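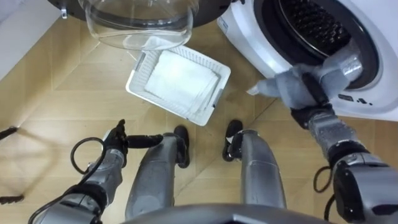

Kopfkamera, rechter Greifer in der Trommelöffnung

Imitationslernen: Kopfkamera allein oder zusätzlich feste Kamera?

Grarncombe
Wir trainieren eine Policy für das Ausräumen einer Waschmaschine mit einem Humanoiden. Trainingsdaten sind 3019 Episoden, alle teleoperiert. Mit der Kopfkamera allein bleibt der rechte Arm oft vor der Trommel stehen. Bringt eine zweite, feste Ansicht etwas, oder sollten wir erst mehr Daten aufnehmen? 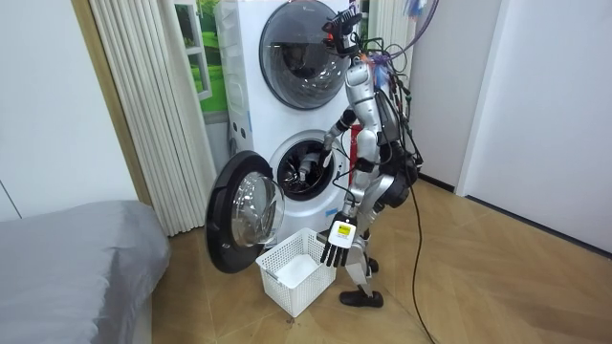 Feste Kamera, seitlich zur Maschine

Spyros Softić
Mehr als 3000 Episoden sollten für eine einzelne Aufgabe reichen. Ich würde die zweite Ansicht dazunehmen und beide Bildströme getrennt kodieren. Von oben verdeckt der Arm einen Teil der Wäsche, und wie tief die Hand in der Trommel steckt, ist schwer zu schätzen. Auch von der Seite verschwindet der Greifer im Dunkeln, aber Ellbogen und Unterarm bleiben sichtbar.
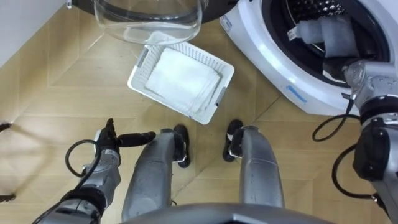 Für den Vergleich beide Varianten mit gleichem Seed trainieren und je 20 Versuche fahren. Korbposition vorher festlegen und für beide gleich halten. Teilerfolge getrennt notieren: gegriffen, herausgezogen, abgelegt. Sonst seht ihr nur die Endquote und wisst nicht, wo es hängt.

Cletach
Bei uns lag es an der Aktionslänge. Von 20 auf 6 Schritte runter, dann ging es. Kameras haben wir nicht geändert.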